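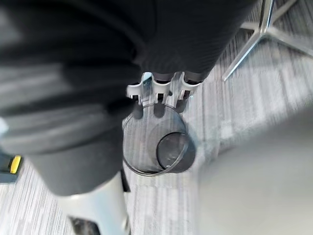

Section 4: Setting Up Road Closure Alerts for Your Drivers

Okay, so by now you've got the Fladel app on the dispatch computer and your drivers are all loaded in with their phone numbers. If not, go back and do Section 3 first, I'll wait. This is the part I get the most calls about, mostly when a road has just been shut for a protest or a wreck and somebody has trucks stuck on the wrong side of it.

I run the night desk at Jeltero, and I've set this up more times than I care to admit (and messed it up plenty). So I'll give it to you the way I do it.

Before you start

You need your dispatcher login, your route list, and the name of the person who is allowed to call off a run. At our place that's Saskia Pearce. Put somebody's name down even if you run a tiny outfit, and pick somebody who picks up the phone!

Turning on alerts

1. Log in and click Routes in the left-hand menu. Choose the route you want. Ours is the long one out to the Dedar depot, so that's the one I'll keep talking about.

2. Click Alerts, then New Alert. Give it a name a tired person can understand at 2 in the morning. "Dedar road blocked" is good. "Alert_new_final" is what I used the first time and I still hear about it.

3. Under Type, check Closure and Crowd. Closure covers wrecks, floods and police roadblocks. Crowd covers marches, strikes and sit-ins. They're separate boxes and Crowd is off when you first open the page, so look twice.

4. Set the distance. Mine is 20 miles. Anything shorter and a loaded tanker may already be past the last decent place to turn around.

5. Click Save. Wait for the green bar across the top before you leave the page. It's slow, especially on the old desktop we have.
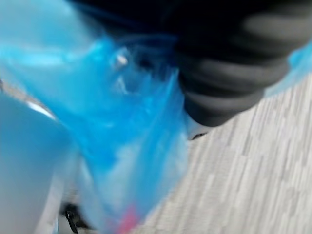 6. Now go to Contacts and add your drivers to the alert. You can pick the whole group or click them one by one. I pick the group and then take off whoever is on vacation.

7. Add your call-off person last, and check the box that says Must Reply. If they haven't replied in 23 minutes, the app rings their backup.

Note: Must Reply only works for people with a phone number on file. An email address by itself won't do it, and the app doesn't warn you, which drives me up the wall.

CAUTION: Don't check Must Reply for drivers. You do not want anybody fishing for a phone behind the wheel. They'll get the alert read out loud through the cab speaker, and they can answer once they've parked.

Sending a test

8. Open the alert again and click Send Test. Tell your drivers first! In February I forgot, and half the fleet pulled over for a roadblock I had made up.

9. Ask each driver to tell you what they heard. If somebody only got a beep, their cab volume is set to Tones. Section 6 has the fix for the Nørgaard cab units, which hide that setting in a silly place. 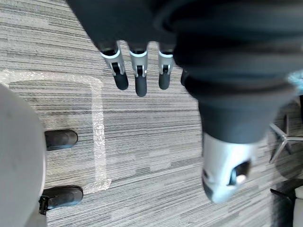 10. When everybody has checked in, click End Test. Leave it running and the next real alert will go out with the word TEST in front of it.

When a real one comes in

The alert shows up red on your screen with a place and a time. Call the closest driver before you do anything else. Then hit Hold Route, which tells the rest to stop at the next safe spot, and get hold of your call-off person.

Please don't pass along rumors in the message box. Type what you know, like which road and which direction, and leave out who did what to whom. Drivers talk to each other plenty already.

CAUTION: Hold Route doesn't clear by itself. Click Release when the road opens, and do it once for each direction, so 2 clicks for a round trip.

If you can't find the Release button, scroll down. It's under the map.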